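À Lestport, la bibliothèque du quai garde ses portes ouvertes le soir

02/03/2019

Les habitués de la bibliothèque du quai, à Lestport, l'attendaient depuis si longtemps que certains avaient fini par ne plus y croire : l'établissement restera désormais ouvert jusqu'à 21 heures, quatre soirs par semaine. La mesure, votée en décembre après des mois de discussions parfois vives, est entrée en vigueur cette semaine, et il suffisait de passer devant les grandes fenêtres à la nuit tombée pour constater que les lecteurs n'avaient pas oublié le rendez-vous.

Il faut dire que l'ancien horaire avait de quoi décourager les meilleures volontés. La salle fermait à 17 h 30, à l'heure où les lycéens descendent du car et où les employés du port quittent tout juste leur poste. Beaucoup de familles avaient pris l'habitude de confier leurs retours à un voisin, ou de tout rapporter d'un coup pendant les vacances, avec les pénalités que l'on devine (celles-ci sont d'ailleurs supprimées, et ce n'est pas la moindre des bonnes nouvelles). Une pétition déposée à l'accueil l'automne dernier avait recueilli 300 signatures, ce qui, pour une commune comme la nôtre, n'est pas rien.

Le nouveau fonctionnement doit beaucoup à un petit changement d'organisation. Le prêt et le retour des livres se feront en soirée sur des bornes installées près de l'entrée, fournies par la société Protis, tandis que les bibliothécaires resteront en salle pour renseigner, conseiller et, comme l'une d'elles nous l'a glissé en souriant, « retrouver les romans dont on ne connaît que la couleur de la couverture ». Les lecteurs moins à l'aise avec les écrans pourront toujours passer par le comptoir, la mairie l'a promis et nous y veillerons.

La salle de lecture a profité de l'occasion pour se refaire une beauté. Les places assises sont maintenant au nombre de 42, les lampes ont été remplacées et le coin des journaux, autrefois relégué près du radiateur, a retrouvé la lumière de la façade. Les étudiants ont leur pièce à part, où l'on peut parler à voix basse — un vrai soulagement pour tout le monde, y compris pour les amateurs de silence qui levaient les yeux au ciel à chaque révision du baccalauréat. Quant au fonds régional, avec ses cartes marines et ses vieux almanachs, il quitte enfin la réserve et se consulte sur simple demande.

Côté enfants, l'heure du conte est maintenue le matin pour les tout-petits, et une séance en pyjama s'y ajoute une fois par mois, en début de soirée. On y vient avec son doudou, on repart avec un livre sous le bras, et les parents peuvent rester, ce dont ils ne se privent guère.
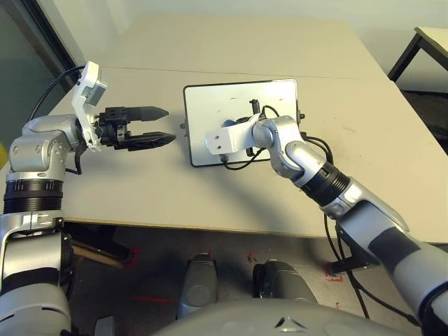 Reste la question du budget, qui avait tant fait parler l'hiver dernier. La commune prend à sa charge l'éclairage, le chauffage et le renfort en personnel, et l'inscription demeure gratuite pour les moins de 18 ans comme pour les demandeurs d'emploi. Les autres lecteurs continueront de payer leur cotisation au tarif de l'an passé. Un premier bilan sera présenté avant l'été, et l'on décidera alors s'il convient de prolonger l'expérience ou d'en revoir les horaires, en particulier pendant les vacances scolaires, où la fréquentation est toujours plus difficile à prévoir.

En attendant, la bibliothèque lance un appel aux lecteurs pour enrichir son rayon de romans policiers, l'un des plus empruntés et, de l'aveu général, l'un des plus fatigués. L'équipe espère réunir 100 titres d'ici au printemps. Les livres en bon état peuvent être déposés à l'accueil, de préférence en dehors de l'heure du conte — le passage est étroit et les poussettes y sont nombreuses.

Les nouveaux horaires sont affichés à l'entrée et à la mairie. L'accès du soir se fait par la porte côté quai, celle de la cour restant fermée à partir de 18 heures.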